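Let the Operator Be Bad at It for a While

Most teams that collect demonstrations by remote control grade their operators on yield: episodes accepted per hour, with everything else discarded. I think this is a mistake, and an expensive one.

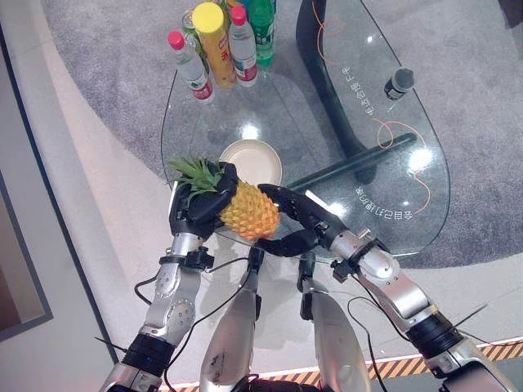
The usual argument for the yield metric is simple. A policy trained on demonstrations copies what it is shown. Show it hesitation and it hesitates. Show it a regrasp and it will regrasp when there is no need to. The operator is therefore told to practice until the motion is smooth, and recording starts after that. At Pranamach, where I worked on two-handed manipulation, a new operator had 40 hours on the gloves before a single episode was kept. Those hours were not even logged.

What they contained was the useful part. When a person first drives a pair of robot hands, there is no sense of touch to rely on, and the operator has to find out where the fingers are by watching what the object does. A fruit with a rough skin and a stiff crown is a good teacher in this respect. The weight is uneven, the surface gives the fingers something to catch on, and a grip that is off by a little makes the whole thing rotate. The operator sees the rotation, stops, and corrects. After a week the same operator approaches from an angle that avoids the problem, and the correction disappears from the data.

A policy trained on the later material has seen very few objects begin to slip. When one does, the policy has little to copy.

Najwa Awwad ran a comparison on this at Cordero in May. She took 486 episodes from experienced operators and trained one policy on them. For the second policy she replaced part of that set with early attempts by three beginners, keeping any episode that ended with the object held, however ugly the middle was. On easy placements the first policy was faster. On placements shifted by a hand's width, the second finished more often. It was one task and one pair of hands, and she was careful to say so in her write-up. I would still like to see the result taken more seriously than it has been.

The objection I hear most comes from Declan Lightfoot, who manages collection for the Gesach project. His position is that recovery behavior should be recorded on purpose. Start the episode with the object already badly placed or half slipping, have a skilled operator fix it, and label the episode as a recovery. The data is clean and the intent is clear. I agree that this is better than nothing, and it is easy to schedule. My difficulty is that a skilled operator decides which failures to stage, and picks the ones that come to mind. Beginners produce failures that nobody would think to stage – a thumb that closes early, a wrist turned so far that the next move is impossible, two hands pushing against each other through the object.

There is also the matter of showing a robot by hand, with the arms slack and a person moving them directly. Some groups prefer it for exactly the reason that beginners get good quickly. The person feels the load and adjusts. That is a sound choice for arms with simple grippers. With fingered hands it is awkward, as one person can't easily place every finger on both sides at once, and the person's own body often ends up in the camera view. Remote control remains the practical option there, and its learning curve comes with it.

My proposal is modest. Log everything from the first session. Record the operator's hours beside each episode, so that anyone training a policy can weight early and late material as they like. Drop yield as the number on the wall, and review operators on whether their notes say what went wrong. Storage will go up, and so will review time. On the Jiruretti rig the extra review came to 90 minutes a week, most of it spent marking where a grasp was lost and where it was regained.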